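About Nondik

Who we are

Nondik is a small home care company for living rooms. We tidy, we empty, we dust and we put back. Our office is on the second floor of the Liao building, above the fabric shop, and the door is open for visitors every morning except on public holidays.

The company was started by Hui-mei Yuen, who worked before for many years in a furniture repair workshop called Oltumen. There she saw many good sofas and tables which came in with damage from wrong cleaning: a polish too strong, a wet cloth left on the wood overnight, a vacuum cleaner pushed against a carved leg. She thought that a family with such furniture should be able to ask for help from people who know it. This is still the idea of Nondik today.

What we do in a living room

Most of our customers have what we call the formal sitting room: a long low table in the middle, sofas and an armchair placed on its sides, and a big rug under everything. The furniture is often older than the children of the house, and sometimes older than the parents. We do not move it without asking.

A normal visit begins with the small things. First the trash bin gets a fresh bag, and we carry it with us through the room. Paper scraps are picked up by hand before any vacuum is used, for a scrap can hide very well in a rug with a rich pattern. Then we do the table, then the cushions, and the rug comes last. We fold the edge of the bag over the outside of the bin, so that it does not slip down when something heavier goes in.

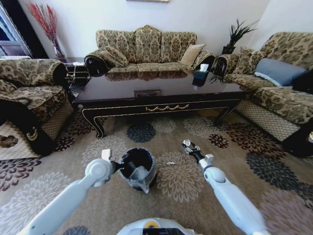
How we treat your furniture

Lacquered tables. A glossy top shows every finger, so we wipe it with a soft dry cloth and after that with a second one, slightly damp. We never spray directly on the surface. Gold trim and gold accents on the legs are only dusted with a brush. The tissue box and other small things go back to the same place where we found them.

Damask sofas and armchairs. We brush in the direction of the weave, also along the skirt, where dust likes to stay in the quilting. If a cloth or a blanket lies over a chair, we fold it and return it to that chair. Cushions are shaken outside when the weather permits – please tell us if you prefer that they stay in.

Rugs. We vacuum slowly and without the rotating brush. Stains we do not treat on our own decision. We show them to you, and you choose.

Prices and area

A visit for one room takes 2 hours. We serve all homes in Wanavora and inside 50 kilometers from it. The price is agreed before the first visit and stays the same until you change the service. Since our opening we have made 2,481 visits, and many of our first families are still with us.

Working with us

Every new colleague learns for one month beside an experienced person before going to a home alone. Our next training begins in March. You do not need a diploma, but you need patience and clean shoes for indoors.

Please write to Hui-mei Yuen at the office, or leave a note in our mailbox at the Liao building. We answer all letters.

Page updated 26 Apr 2021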